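Print the Whole Obituary

My aunt's death notice ran in the county paper in November. It cost $592 and left out her forty years of teaching piano, because the next price step up was $711 and my cousins had already paid for the flowers and the hall. I don't blame them. I do think the paper has the pricing wrong, and I think families have gotten used to it too easily.

An obituary used to be a news item. Somebody at the paper took the facts over the phone and set them in type. Now it is sold by the line, like a used truck, and the lines that get cut are the ones that say who the person was. What stays is the list of survivors, the time of the service and the name of the funeral home.

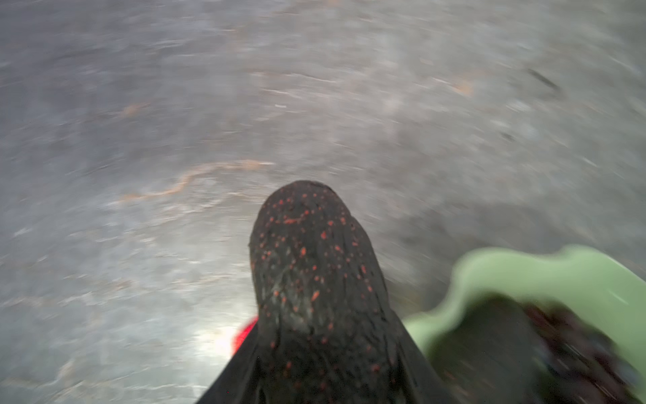 The funeral home will usually offer its own web page for free. Ours used a service called Skonuline, and the page was fine. It had room for everything, including the piano students. But a page like that is found by people who already know to look for it. My aunt's old neighbors in Allon don't search for names online over breakfast. They open the paper, and they read that page first.

There is also the question of how long the page stays up. The contract my cousins signed says 2 years, with a fee after that. The library in Allon has the paper on film going back well before my grandparents married. I have used it to find people in my own family, and in one case a single paragraph told me where a great-uncle had worked and which church he left and why. Nothing else on record says so.
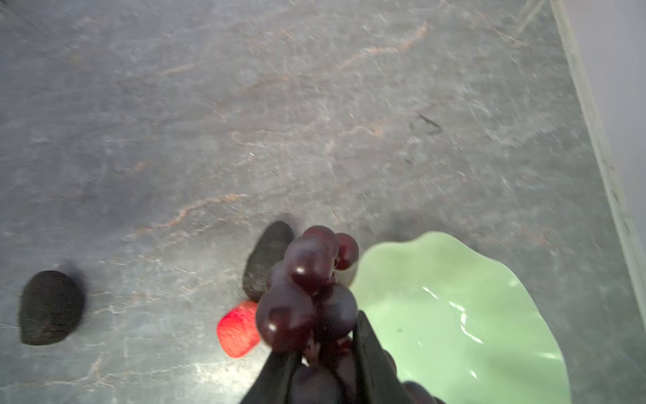
I would like to see papers charge one flat price for up to 300 words. Let the family decide what goes in. If they want to spend a third of it on her garden or her bowling average, that is their business. Photos and extra length can cost more. A flat price would also spare people from counting lines at a kitchen table the night after a death, which is a poor time to be editing.

The paper in Neton does this already. It charges $59, and its obituary page is the best thing in it. People write in odd ways about their dead, with too many nicknames and the dog listed among the grandchildren, and I read every one.

I know small papers are short of money, and that notices are one of the few things that still bring any in. They could still ask less of each family and print more notices. Plenty of families now skip the paper altogether when they hear the price.
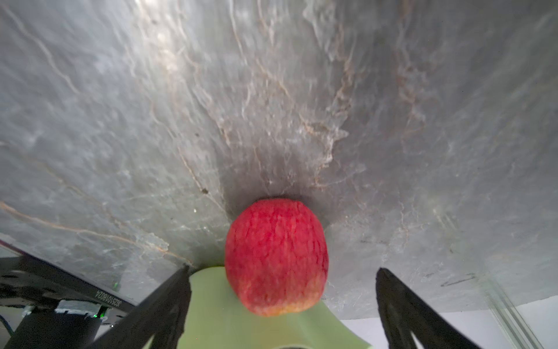

Baranauskienė wrote in reply to an earlier version of this column that her family did skip it. They put a card up at the grocery store and the post office when her father died, and she says people were still asking after him in the spring. She would have paid for a short notice, she wrote, but the quote came back at more than the headstone deposit, and her mother said no.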